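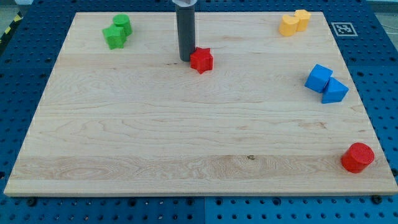
Slide 1
Title only. Introduce self, Stuto workshop. Questions at the end please.

Slide 2 – Paper weight
Card base 215 gsm, liner 105 gsm. Anything heavier than the base needs scoring twice, light pass first. Liner goes in with a narrow line of glue along the fold and nowhere else.

Slide 3 – Grain direction
Fold parallel to the grain. Bend the sheet gently both ways before cutting; the easier bend is the grain. Hand round the two folded samples. The cracked one is cross-grain. Same stock, same scoring tool.

Slide 4 – Scoring
Bone folder, steel rule, cutting mat. Score on the outside of the fold, so the ridge sits inside. Kristýna scores on the inside and will say so.

Slide 5 – August test
36 cards, half folded with the grain, half across. Left standing on a shelf for 2 weeks. Cross-grain cards had opened wider and several had bowed at the front panel. Juraj has the measurements if anyone wants them.

Slide 6 – Adhesives
PVA thinned slightly for liners – too wet and the fold cockles. Tape for layered panels. Skip the Waltex comparison if short of time.

Slide 7
Questions. Sample packs by the door.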